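Lector Cusuvier. Guía de puesta en marcha
Sección 3. Pasar libros al lector y leerlos

Antes de nada. Esta sección da por hecho que el lector ya está cargado y con el idioma puesto (sección 2). Si no, vuelva atrás. Con menos de un cuarto de batería no empiece una copia grande.

Lo que hace falta:
Lector Cusuvier, cable de datos (el corto de la caja sirve, el de carga negro no pasa datos), ordenador con el programa Resus instalado, y los libros. Cuenta de Horik solo si va a comprar o a sincronizar.

3.1 Formatos

Abre directamente: EPUB, PDF, TXT, FB2. 
Abre previa conversión con Resus: MOBI, AZW3, DOCX, RTF. 
No abre: DJVU, cómics en CBR. CBZ sí, pero lento.

Nota. Un PDF escaneado es una foto de cada página. No se puede agrandar la letra, solo hacer zoom. Si existe el mismo título en EPUB, coja el EPUB siempre.

Nota 2. Los EPUB con protección de la tienda Horik necesitan autorización del aparato, ver 3.4. Los de otras tiendas dependen de cada tienda.

3.2 Copiar por cable

1. Encienda el lector y desbloquéelo. Bloqueado no aparece en el ordenador.
2. Conecte el cable. Primero al lector, después al ordenador.
3. En la pantalla sale "Cargar / Transferir". Toque Transferir. 
4. En el ordenador aparece una unidad nueva, CUSUVIER. Ábrala.
5. Entre en la carpeta Libros. No en Sistema. No toque Sistema.
6. Arrastre los archivos. Puede crear subcarpetas, hasta 3 niveles. Lo que esté más abajo no lo encuentra.
7. Espere a que termine la barra. Con muchos archivos parece parada, no lo está.
8. Expulse la unidad desde el ordenador.
9. Ahora sí, quite el cable. El lector pone "Actualizando biblioteca".

PRECAUCIÓN. Si tira del cable sin expulsar se puede corromper el índice. Los libros siguen ahí pero la biblioteca sale vacía. Solución en 3.7.

La primera actualización es la lenta. Una biblioteca de 470 títulos tarda 18 minutos, las siguientes son mucho más cortas porque solo mira lo nuevo. Déjelo sobre la mesa y no pulse nada mientras tanto. Se puede leer durante la actualización pero las portadas van saliendo a trompicones y es facil abrir el libro que no era.

Nombres de archivo: sin barras, sin dos puntos, sin interrogaciones. Las tildes y la eñe van bien desde la versión actual del sistema. En versiones viejas salían cuadraditos.

3.3 Convertir con Resus

1. Abra Resus. Si pide actualizar, actualice primero.
2. Botón Añadir. Elija el archivo o la carpeta entera.
3. Revise título y autor en la columna derecha. Corríjalos aquí, en el lector ya no se puede.
4. Seleccione el libro, botón Convertir.
5. Formato de salida: EPUB. Perfil: Cusuvier. Lo demás déjelo como está.
6. Aceptar. Abajo a la derecha se ve el progreso.
7. Cuando ponga "Hecho", botón Enviar al dispositivo.

Series: rellene el campo Serie y el campo Número. Para novelas policiacas largas merece la pena, si no el lector las ordena por título y el primer caso acaba detrás del octavo. El número va sin ceros delante. Si la serie tiene un relato intermedio use decimales con punto (3.5), con coma lo ignora.

Portadas: si el libro no trae, Resus pone una gris con el titulo. Se puede cambiar con clic derecho, Cambiar portada. JPG mejor que PNG.

Nota. Los DOCX con muchas tablas salen regular. Los índices del Word a veces se duplican. Borre el índice en el original antes de convertir, Resus hace el suyo. 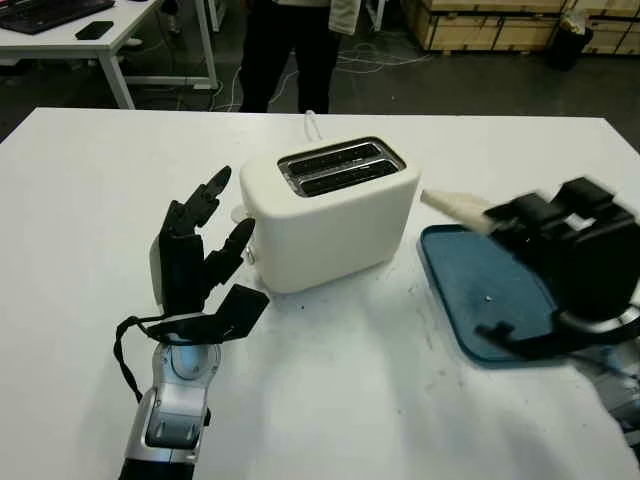 Las notas al pie se convierten en enlaces. Tocar el numerito abre la nota en una ventana abajo, tocar fuera la cierra. Si en vez de eso salta al final del libro es que el archivo original tenía las notas escritas a mano. No tiene arreglo automático. Para volver, flecha arriba a la izquierda.

3.4 Autorizar el aparato en Horik

Solo para libros comprados con protección.

1. Active el wifi (Ajustes, Conexión).
2. Ajustes, Cuentas, Horik.
3. Escriba correo y contraseña. Ojo con la mayúscula automática de la primera letra, es el fallo más habitual.
4. Acepte las condiciones.
5. Sale un código en pantalla. Escríbalo en la web de Horik, apartado Mis aparatos.
6. Vuelva al lector y toque Comprobar.
7. Tiene que decir "Autorizado". Si dice "Pendiente", espere un poco y toque otra vez.

El código caduca. Si caduca, repita desde el paso 2, el anterior ya no vale.

PRECAUCIÓN. Antes de vender o regalar el lector quite la autorización. Si lo restaura de fábrica sin quitarla, el aparato sigue ocupando plaza en su cuenta y hay que escribir a soporte para liberarla.

Los libros prestados por bibliotecas publicas no van por aquí. Van por cable, con el archivo que da la propia biblioteca, y se bloquean solos al vencer el préstamo. El archivo bloqueado no se borra, hay que borrarlo a mano.

3.5 Leer

Tocar a la derecha, página siguiente. A la izquierda, anterior. En el centro, menú.

Letra: menú, Aa. Hay 13 tamaños y cuatro tipos. El tipo Hordiienko viene de serie y es el que mejor lleva los textos con cirílico o con muchos acentos raros. Para castellano da igual, el que guste.

Márgenes e interlineado en el mismo menú, segunda pestaña. Si los controles salen en gris es que el libro trae su propio estilo forzado. Marque "Ignorar estilo del editor" y ya deja.

Guiones a final de línea: se activan en la tercera pestaña. Elija el idioma del libro, no el del aparato. Con el idioma mal puesto parte las palabras por donde no es.

Marcadores: tocar la esquina superior derecha. Otra vez para quitarlo.

Subrayar:
1. Mantenga el dedo en la primera palabra.
2. Arrastre sin levantar hasta la última.
3. Suelte y elija Subrayar o Nota.
Si el párrafo sigue en la página siguiente, arrastre hasta la esquina inferior y espere, pasa sola.

Exportar subrayados: menú, Notas, Exportar. Crea un TXT en la carpeta Notas, uno por libro. Si exporta dos veces sobrescribe el primero sin avisar. Cópielo antes a otro sitio si lo quería conservar.

Diccionario: mantener el dedo en una sola palabra. Vienen español e inglés. Se pueden añadir otros en la carpeta Diccionarios, formato StarDict, los tres archivos juntos y descomprimidos.

3.6 Colecciones

1. En Biblioteca, icono de más.
2. Nueva colección. Póngale nombre.
3. Marque los libros y Aceptar.

Un libro puede estar en varias colecciones, no ocupa el doble. Borrar la colección no borra los libros. Borrar el libro desde dentro de una colección SÍ lo borra del aparato. Pregunta antes, pero la pregunta es la misma en los dos casos, así que lea el título de la ventana.

Las colecciones creadas en Resus llegan al lector en el siguiente envío. Las creadas en el lector no van a Resus. Está previsto, sin fecha.

Orden dentro de la colección: por título, autor, serie o última lectura. Lo recuerda para cada colección por separado.

3.7 Si algo falla

La unidad no aparece en el ordenador.
Pruebe el otro cable. Pruebe otro puerto, directo al ordenador, sin concentrador. Desbloquee la pantalla. Reinicie el lector con el cable quitado.

Biblioteca vacía después de copiar.
Ajustes, Almacenamiento, Reconstruir índice. Tarda lo mismo que la primera actualización. Se pierden las colecciones hechas en el lector, los subrayados no.

El libro aparece pero no abre.
Archivo incompleto o protegido. Cópielo de nuevo. Si viene de Horik, mire 3.4. Si en el ordenador tampoco abre, el archivo está mal y hay que descargarlo otra vez.

Faltan capítulos o se corta a mitad.
Casi siempre es una muestra gratuita. Mire la ficha del libro, pone Muestra debajo del autor.

Sale dos veces el mismo libro.
Está en dos carpetas, o está el original y el convertido. Borre uno desde el ordenador. Si borra desde el lector asegúrese de cual es, la ficha enseña la ruta completa.

Se queda en "Actualizando biblioteca" y no avanza.
Hay un archivo que lo atasca, normalmente un PDF enorme. Mantenga pulsado el botón de encendido hasta que se apague. Conecte, saque de Libros lo último que copió, y vaya metiéndolo por partes hasta dar con el culpable.

La página anterior se queda marcada en gris.
Normal en tinta electrónica. Ajustes, Pantalla, Refresco completo, y elija cada cuántas páginas. Más refresco, más gasto de batería.

La fecha de última lectura sale mal.
El lector coge la hora del wifi. Conéctelo una vez y se corrige. Las fechas ya guardadas se quedan como estaban.

Revisión de abril, texto de Géza Balogh. Cambios respecto a la anterior: añadidos los pasos de autorización en 3.4, corregida la ruta de Reconstruir índice, quitada la copia por correo que ya no funciona.

Sigue en la sección 4, Luz de pantalla y ahorro de batería.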